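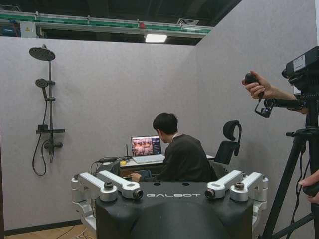

Our label, Urnollow, intends to issue a debut album by one of its acts in November. The recording contains 8 songs, and one of them was written jointly with a member of another group, Gostuteo. The artist works much as many do at present, seated at a desk with an open laptop, and the written agreement on shares was never completed. May the album be announced before the shares are settled?

Posted by Urnollow Office, 2022-07-18

**Bajpai**

An announcement may be made, but the track list should be withheld. Please have both writers sign a split sheet stating each share as a percentage, the full legal names and the publisher of each writer. The shares must total 100. Registration of the song should follow the signed sheet – not an email summary of it.

**Borkus**

We released ours without one and had no trouble. It was only 600 copies, though.

**Gostuteo Admin**

I would add to the first reply that the writing share and the master recording are separate matters. A co-writer who did not perform on the track ordinarily has no claim on the master unless a contract grants one. Please confirm which of the two is in dispute.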